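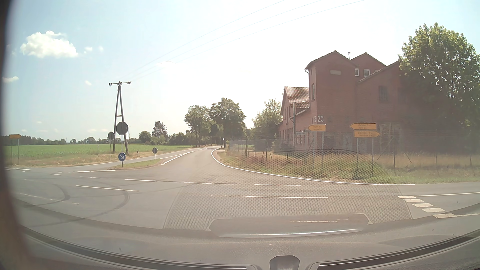 Gristo Prompt Lamp

Line-learning light for actors, self-tapes and long nights before a first read-through

Price: £109, including the desk clamp and one remote
Made by Irham

Every actor owns a ring light. It makes your skin look marvellous and puts two little white doughnuts in your eyes, so that your grieving widow appears to have been recently hypnotised. The Gristo is a flat panel with a soft front, and the reflection it leaves is a plain oblong, like a window. Casting people have seen windows before.

It was designed for the self-tape, that modern audition in which you supply the studio, the crew and the reader, and are then thanked for your time by an automatic email. The panel clamps to a shelf or desk, bends at the neck and stays where you left it. There is a clip underneath for your script pages, set low enough that you can glance down without seeming to consult your shoes.

What it does

Three colour settings: warm for period drama, neutral for most things, cool for anything with a body in it. You may mix them up. We can't stop you.

Nine brightness steps, worked by the dial or the remote. The remote is small and dark, and you will lose it between takes. A spare costs £9.

The cue button gives one slow pulse of light after a pause you choose, for people who practise without a reader and tend to rush. It won't say the other part for you. It is still a better scene partner than several we have worked with.
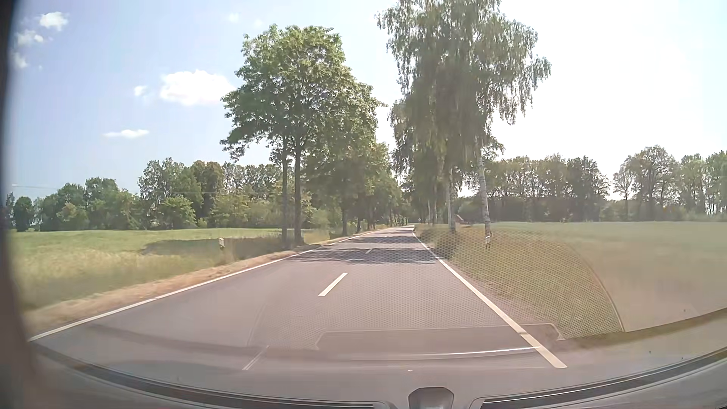

Can I use the Gristo on stage as a working light?
It's made for rooms, and the beam is too soft and too short for a stage. For theatre use, look at the Astus range, which is brighter, heavier and has proper fittings for a bar.

In the box

Panel with bendy neck
Desk clamp
Script clip
Remote, with battery
Mains lead
A leaflet, which we know you won't read

Details

Brightness: 1000 lumens at the top setting
Power: mains only
Fan: none, so it won't hum through your big silence
Colour: black

Bits you can add

The Zawadzka backdrop is a plain grey-blue cloth that hangs from a door and hides whatever is behind you, usually laundry. It can be ironed, in theory. The floor stand suits anyone auditioning for a part that has legs. Both are sold separately, and neither comes in black.

Delivery and returns

Orders placed before 3 pm leave us the same working day. If you don't get on with the lamp, send it back within a month in its box with all the parts. We can't accept returns on the grounds that you didn't get the job.

The guarantee lasts 3 years and covers faults in the panel, neck and clamp. It doesn't cover lamps thrown, kicked or used as Yorick.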